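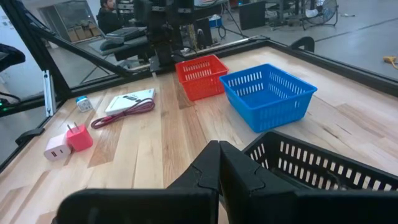 Tincuța Enache asked after the first session why we would spend a whole class on chargers when there are closets and kitchens to get to. Fair question! My answer is that small electronics are the best practice material I know. They're light, everybody owns too many of them, and you can sort a whole household's worth before lunch. Once your hands know the routine, the closet goes much faster.

Home Organizing Basics, Unit 3
Small electronics: chargers, power banks and cables
Instructor: Bogdan Tănase

What to bring
Everything from your charging drawer, plus whatever is living in your bag, your car and the nightstand. Don't clean it up first. If the cables are knotted together, bring the knot.

Start with an open table
Spread your things out so that each one can be seen by itself. Wall chargers in one area, power banks in another, cables last. Keep the baskets on the same table, within arm's reach, with enough room left over to work. I like plain slotted plastic baskets in red, blue and black. You can see a bit of what's inside through the slots, dust falls out, and the colors do half the labeling for you.

The colors for this unit
Red – daily use. The charger you reach for every night.
Blue – spares and travel. Power banks usually end up in this one.
Black – leaving the house. Recycling, returns to their owners, anything damaged.

You may swap the colors around at home, but please stick to these in class so we can help each other.

Sorting round
Pick up one item, decide, put it in a basket. No "maybe" pile! If you can't decide in the time it takes to say what the thing is for, it goes in blue and we talk it over at the end.

Wall chargers look alike once they're in a basket, so read the small print on the casing before you let go. Write the output on a bit of masking tape and stick it on a side without print. Colored ones are a gift here: a pink charger is hard to confuse with your sister's white one. Watch the prongs too. Ones that don't fold will snag every cable you drop on top, so lay those chargers flat along the wall of the basket.

Power banks get a look before anything else. A swollen case, a split seam or a sticky patch means it does not go in a basket at all. Set it apart on a hard surface, don't charge it, and take it to a battery drop-off.

Cables
My favorite part. Untangle from the middle of the knot, gently, and never pull on the plug. Then coil loosely, about as wide as your palm, following the curve the cable already wants to take. One wrap of hook-and-loop tape and you're finished. Tight figure eights around the charger look tidy – and they wear out the cable right where it meets the plug.

A group in the June course brought in 143 cables between them. Almost 200 if you count the ones that turned up the following week, still in coat pockets.

Homework
Do one drawer at home using the same three colors, or three shoeboxes with a colored dot on each. Note which basket filled up first. We'll compare next time, and then move on to batteries and flashlights.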